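Inicio > Publicaciones > Actas del taller de diciembre > Sección 4

4. La jornada de puertas abiertas en Herholm

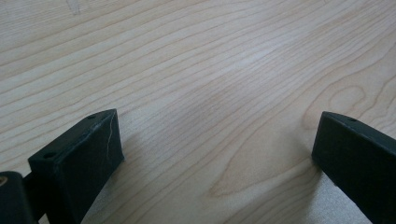 Figura 3. Vista desde la pinza manual, con los dos dedos separados sobre la superficie de madera clara.

Tengo que confesar que a la jornada llegué con más nervios que plan. Habíamos montado el puesto un martes por la mañana, Touran Sharifi y yo, y a las 9 ya teníamos gente en la puerta (¡y la mitad eran niños!). La idea era sencilla: dejar que cada visitante cogiera la pinza, la moviera sobre la mesa y viera en el monitor lo mismo que la Figura 3, es decir, los dos bloques negros y la veta de la madera entre ellos.

Pasaron por el puesto 74 personas y guardamos 673 secuencias, bastantes más de las que cabían en el disco que nos prestó Gruvau. De ellas descartamos 17 por fallos de sincronización. Kaja Rätsep se ocupó de las etiquetas esa misma tarde y fue ella quien se fijó en que casi todos los principiantes abrían la pinza al máximo antes de acercarse a nada, como quien estira la mano para saludar. A mí me pareció precioso, y además nos sirve: ese gesto marca muy bien el arranque de cada intento.

También le dimos vueltas a la mesa. Una veta tan marcada, con óvalos y arcos, da al seguimiento visual puntos a los que agarrarse, y en el laboratorio de Tavenix, con tablero liso, perdíamos la posición mucho más a menudo. Volvemos sobre ello en la Sección 5.

Contacto: secretaría del taller | © Los autores | Volver arriba
Última actualización: diciembre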